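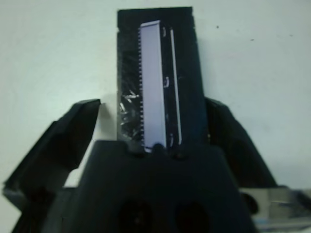 Black panel with the light strip, tape at lower left. Wall behind.

Friday, after lunch

Looked again at the black panel before it goes back to Sidton. The serrated edge of the strip is the part I care about, because Harms asks for a clear comment on it. I see the teeth in a dense row along the left side, and the right side is straight. The top of the strip is cut at a slight angle – I don't know if this was intended, must ask Mircea Stoica.

The clear tape near the teeth is wrinkled and shines too much under our lamp. I would like to change it for a new piece, but first I want to know who put it and what is under it. Please do not pull it off.

Faint scuffs on the black surface. I did not clean them. The small white hooks and the thin line I leave also as they are.

Sheet from Nandale says length 169 mm, our drawing says 200. One of them is for the older type, I think. Will measure on Monday with the long ruler – the short one is missing again.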